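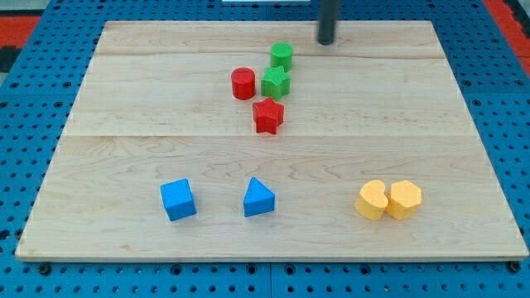
Revised bench rules for tabletop manipulation work take effect at all Kerar sites on October 24, 2025. They replace the September draft, which drew 33 written comments, most of them on layouts and on how a failed run is logged. The main changes are set out for members who have not yet read the full text.

Layouts. A start layout must now be recorded before the arm is enabled. The record gives each block by colour and shape, so "red star" and "green star" are separate entries, and "star" by itself will be sent back. Groupings count as part of the layout. If two blocks are meant to start in contact, as with the yellow heart and hexagon on the board, the sheet must say so, as a grasp that is simple on a lone block can fail when a neighbour is touching it.

Parking height. Between runs the tool stays above the tallest block on the board by the clearance listed for that bench. The draft set one figure of 63 mm for everyone. Ellis and Ponier both objected that their benches differ, and the final text leaves the figure to each site, provided it is posted at the bench and checked monthly.

Hands on the board. Blocks are moved by hand only with the arm in protective stop. Lowering the speed is no longer accepted as a substitute. This applies to small nudges as well.

Failed runs. Every run started is a run reported. A site that claims 87 per cent success must be able to show the remainder, with the layout sheet for each. Runs cancelled by the operator go in their own column and stay in the total.

Retention. Logs are kept for 3000 runs per bench or two years, whichever is longer. Flullitska has asked for an exemption on storage grounds and will get an answer before the next issue.

Cremilda Mendonça edited the final text and is taking questions on wording. Questions about a particular bench should go to your site lead first. Old layout sheets can be used until the pads run out if the contact column is ruled in by hand.

Filed under: Standards & Safe Practice

© 2025 Kerar Members' Newsletter | Contact the editor | Back to top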